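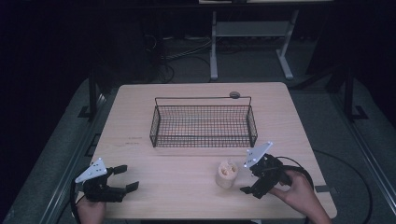 Valtesside packing floor, automation thread

bench53
Jun 25, 2025
Posting for people at other sites who asked what changed. We started in May. Part of each shift is now spent at the tables with the hand-held grippers, putting things in a wire basket so the arms can be trained on it later. The target is 1,000 runs per person per month. My wrists feel it by the end of a shift.

Troels Vigfúsdóttir
Same at Gridton. The pay stayed the same but the line got 3 people shorter, so whoever isn't at the tables is packing faster. That part was left out of the meeting.

kuvero_nights
I'd take the tables over the line any time. You can hear yourself think. And the move was voluntary here — I signed up the first week.

bench53
Voluntary on paper. If you say no you go back on the late rota.

It's one small piece into the basket, right hand, with the left gripper kept out of the way. After 141 of those you stop thinking about it.

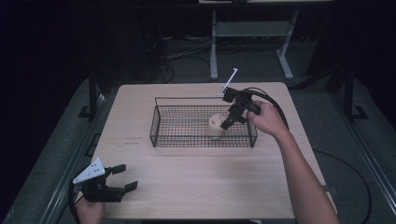

Troels Vigfúsdóttir
Get the job title in writing before you do any more. Ours still says packer, and when the arms come in, packers are what they'll cut.

kuvero_nights
Khattak told us no cuts this year. I believe them until I see otherwise.

bench53
This year, yes. I've asked for the title change and haven't heard back.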